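Open day at the Dumia streaming offices, Polness

Dumia opened its Polness offices to the public one afternoon in May. The company runs a video app with films, web series and reality shows, and it has been in the entertainment pages a good deal since the new rules on adult ratings came in. Entry was free but you had to book. I got the 2:30 slot.

Getting in

The offices are in the old Grube building, a ten-minute walk from the station. Signs from the station were poor and I went to the wrong entrance first. At the desk they checked ID, handed out a paper badge and put a sticker over the lens of every phone. The stickers came off again for the last part of the tour, in the open area on the second floor.

Our group had 14 people in it. Most were film students, plus a few subscribers and one couple who thought it was a studio tour with sets. There are no sets. Dumia buys most of its shows from outside producers, and the ones it pays for are shot elsewhere.

The ratings room

This was the part I came for. Every title is watched in full by two people before it goes on the app, and each of them fills in the same form covering violence, nudity, drug use and language. If the two forms don't match, a third person watches it. The guide said 1,330 titles went through the room last year and 431 were sent back to the producer for cuts, a new rating or missing paperwork.

Missing paperwork was the most common problem. Producers have to send a signed consent form for each performer, and for any intimate scene there is a second form. Without both, the title is held. We were shown a blank set of forms, 6 pages in all. Someone asked what happens if a performer later says they were misled. The answer was that the title comes down the same day and the lawyers take over from there – the guide would not go into past cases.

The second floor

We had 20 minutes to walk around on our own, with coffee. I used most of it reading the wall of old show posters. The web series from the first two years look very cheap next to the current ones.
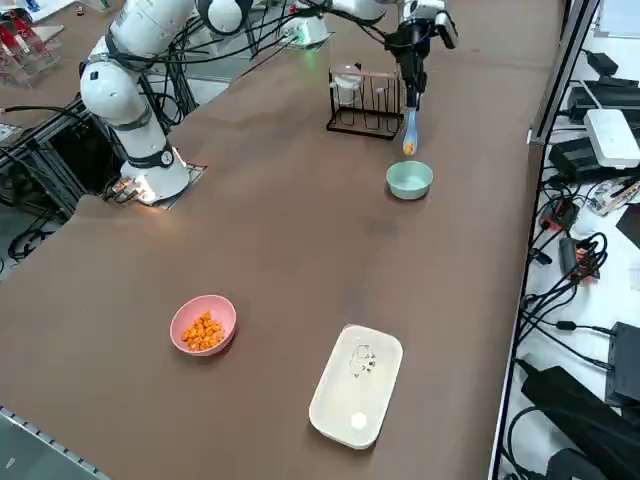
Questions and answers

The last session was held in the screening room, which seats up to 100 and was less than half full. Questions were taken on cards. A lot of them were about Zirura, the smaller app that was taken off the phone stores this spring. Dumia's line was that it had never shared titles or staff with Zirura and had no comment on the court case.

There was a better answer on age checks. At present a user only enters a date of birth. A PIN for adult titles is being tested and should reach all accounts by the fall.

Practical notes

The tour took a little under two hours, with few places to sit. There is an elevator. Parking behind the building is for staff only. Bookings for the next open day go through the Dumia site, under "Visit us."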